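I went to the open day at Vastero last month, mostly because my cousin had a spare pass and there was a promise of free pastries. (The pastries were gone by ten. Noted for next year.)

## First, the parking

The place is out past the old rail yard, and the sign on the road says Jerach, which used to be in the same building. I drove by it twice. Once you're in, you get a sticker with a number on it. I was 188, so I hung around the lobby for a good long while, reading the wall about how they started out repairing bottling machines. I love that kind of wall!

## The groceries demo

They take you through in groups of 24, and our group got the simulation room before the shop floor. I was a bit let down at first, I'll admit – I wanted big loud machines – but it ended up being the part I talked about all the way home.

The project is called Jatero, and the idea is to let an arm practice picking up ordinary pantry stuff on a computer, over and over, before anyone lets it near a real shelf. The woman running it said they'd queued up 396 practice runs for that morning alone. She put one up on the big screen and paused it with the hand wide open over the table, a JELLO box right by it and the Spam and a can of tuna farther off, and asked us which one we'd go for first.

Everybody yelled Spam. I said the little red box, and then got into a whole thing with a man in a fishing hat about whether cardboard squashes in a simulation. (It can, if somebody bothers to set it up that way. We asked.)

What got me was the shadows. You can see the fingers on the tabletop, all soft and gray, and I kept forgetting none of it was there.
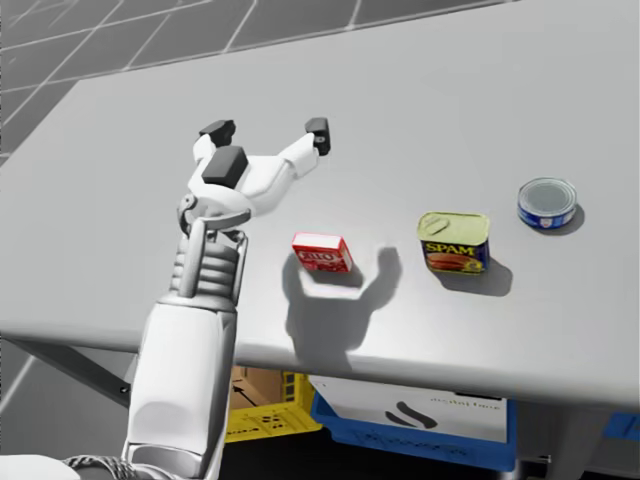
## Then the loud machines

The shop floor had 3 stations going, and the one from Kneževič was stacking trays so fast that a kid behind me started clapping. Bring earplugs if you go. I bought a mug on the way out and it already has a chip in it, but I'm using it anyway.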